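Why I Stopped Cleaning the Bench
Abundio Aguirre
September 20, 2018

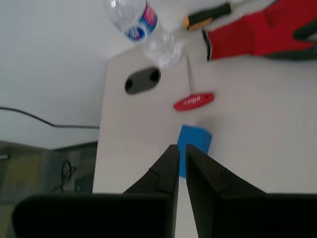
People who build robots at home like to prepare the table first. I did the same for almost two years. Before every test I took everything away, wiped the surface and put one object exactly in the middle. The gripper closed on it, I was happy, and I wrote in my notebook that it worked. Now I think those notes are worth very little. A bench where somebody works has a red Wiha T-handle lying on the white top, a water bottle on its side, a glove, a screwdriver with a black and yellow handle. The blue block is in front of the two fingers, yes, but it is turned at an angle, as a block is when a person has put it down without thinking. If my machine can only pick up the block on a clean table, then it is me who does half of the job.

I share a workshop with other members, and we do not agree about this. One of them, who uses the Broveck controller and likes it very much, tells me that a test must have only one difficulty at a time. I understand the argument. When you have 100 attempts and many of them fail, you want to know the reason, and a crowded table makes the reason harder to find. But I see that the second difficulty is always planned for October, and then for after the holidays, and it does not come.

My own arm is called Giment. The program which moves it I named Flisora, for no good reason. I have made 448 attempts with this pair and kept a record of each one, also the stupid ones. The records I open again are from the days when I was too tired to tidy. From these I learned that my fingers came down too wide, and that I had never asked what they would touch on the way to the object. On the clean table there was nothing to touch, so the question did not exist.

I do not say that mess is good. Tools should go back to their place at the end of the evening, and I am not always the best member in this matter. A cable across the path of the arm is a danger and I move it. What I ask is smaller - that we test on the table we have, with the things we used to build the machine still on it, and that we write down the result even when it is ugly.

Vishwakarma, our other arm, will get the same treatment from next week. Its owner has agreed, but he wants his good screwdrivers put away first.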